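Nirkstead Community Library
Progress report to the Kwiatkowski Fund
30 December 2019

Dear friends at the Fund,

It has been a full and happy stretch since our last letter, and I hope you will forgive me if this one runs a little past the page you asked for. Your grant of $10,550 was for the local history recordings, so I will start there and try not to wander too far.

We set out in May to record older residents talking about work and home life in Nirkstead, mostly in the years when the Flalura cannery was still running. Our goal was 500 minutes of finished, indexed sound. We have 359 so far, which is behind where I wanted us to be, and the reason is a pleasant one: people talk! A visit we plan for an hour turns into an afternoon (with pie, more often than not), and then all of it has to be listened to again and put in order. The indexing is slow work and I underestimated it badly in our application.

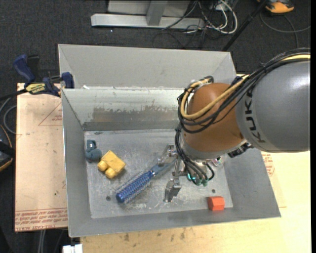

The transcripts are coming along better. We bought the Zatis software in the summer, as you kindly agreed, and it gives us a rough first draft that we then correct by ear. It does poorly with cannery words and with anybody who laughs while talking, so we have started a list of local terms that we keep by the desk. That list has become a small project of its own, and the high school English classes have asked for a copy.

On money, we have spent a little less than planned on travel and more on storage, as the first hard drives filled up sooner than we thought they would. I would like to move $359 from the travel line to cover a second backup set, and would be grateful for a yes or no from you when it is convenient.

Our listening evening in the reading room drew a bigger crowd than we had chairs for. We played 10 short clips, and the one about the flooded loading dock had to be played over again by request. Several families stayed late to sign up for a recording visit, so the new year's calendar is already filling.

Still to do: the remaining recordings, the permission forms for two families who have moved away, and the printed guide, which we have barely begun. I expect to send you a draft of the guide with our next report.

With warm thanks,
The Librarian, Nirkstead Community Library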